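From: Wissam Hourani
To: small-sites list
Subject: Re: [small-sites] Switching the site search to Murkel

On Thursday Col wrote:

> Morning all. As some of you know we've been paying for Odasex on the
> parts catalogue for a long while and the renewal has come in higher
> again. I've had a demo of Murkel and I'm very taken with it. They say
> it understands what people mean and not just what they type, and that
> sites of our size see far fewer searches that come back empty. It can
> be set up in an afternoon. They also do a hosted index, so we'd stop
> having to rebuild ours overnight. Unless anyone shouts I'd like to
> move the catalogue across in July and the articles after that.
> Thoughts?

Col, I'm going to shout a bit, sorry.

I had the same demo, or one very like it. The chap typed "thing that holds the door open" and up came door stops, and everyone on the call made an appreciative noise. Then I asked if he could do it on our pages instead of theirs and he said that would come in the trial. So what we've seen is a search engine that works well on a set of pages picked by the people who sell it.

I did take the trial, on the articles only. They let you load 2000 pages for free and we have fewer than that, so it all went in. Then I took our search log for the spring, threw out the junk and the people pasting in whole email addresses, and was left with 634 different queries. I ran every one through Odasex and through Murkel and put the top results next to each other in a spreadsheet. It's on the shared drive if you want to pick holes in it, and please do.

For 400 of them the first result was the same page. I'd expected that, most of our visitors type a product name or the title of something they half remember, and any engine that can't find a title ought to be ashamed of itself. The argument is all about the other 234.

Of those I'd say Murkel was better on the long, chatty ones. Fair play to it. Somebody had typed "why does my hinge squeak after painting" and Odasex gave them the paint page, and Murkel gave them the hinge page, which has a paragraph on just that. But it was plainly worse on short codes. Type in one of the Skolline part numbers with the hyphen left out and it decides you must have meant some other number that looks a bit like it, and shows you that with great confidence. Odasex just says it found nothing. I know which of those I'd want if I were about to order a part.

And this matters more for the catalogue than for the articles, which is why I don't like the order you've put them in. Nearly all the catalogue searches are codes. If we must try it, try it on the articles.

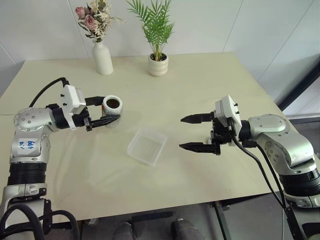

The small white jar, held in the left arm's gripper.

Now, "far fewer searches that come back empty". I don't doubt it. An engine that always shows you something will never come back empty. It's the easiest number in the world to improve and I wouldn't give it any weight at all. What I'd like to know is how many people click on a result and then don't search again straight away. I asked their sales people for that and was sent a PDF about a hotel chain.

On setting it up in an afternoon: it took me most of two days. Six of our page templates keep the title in an odd place (my fault, years ago) and Murkel read the breadcrumb as the title on every one. You can fix it with a rule, but the rules page is badly explained and each change means waiting for the whole lot to be read in again. The support person was helpful once I got hold of one.

The hosted index bothers me too, though I accept that's partly temperament. Those of you who were on this list when we used Zulu will remember that was hosted as well, and when they changed their plans we had a few weeks' notice and no way of getting our synonyms out. I typed that list in again by hand. Before we sign anything I want to see an export button, and I want to see the file that comes out of it. I couldn't find one in the trial. It may be there on the paid plan.

As for price, has anyone rung Odasex and told them we're looking elsewhere? When I did it for the old forum they came down without much of a fight. The renewal letter is an opening bid as far as I'm concerned.

The nightly rebuild is a nuisance, granted. But it only falls over when the disk fills up with old logs, and I've a script half written that clears them. I'll finish it this week and then we can see how much of the complaint is left.

So from me it's a no for July on the catalogue, and a grudging maybe on the articles if somebody other than me will check the results every week or so. I'd change my mind on the part numbers if they can show me exact matching that can be switched on for one field. The salesman said "I believe so" to that, and I've written it down along with the rest of what he believes.

Spreadsheet is called search-compare, second tab has the bad ones. Column F is my own marking, so ignore it if you'd sooner judge for yourself.

Wissam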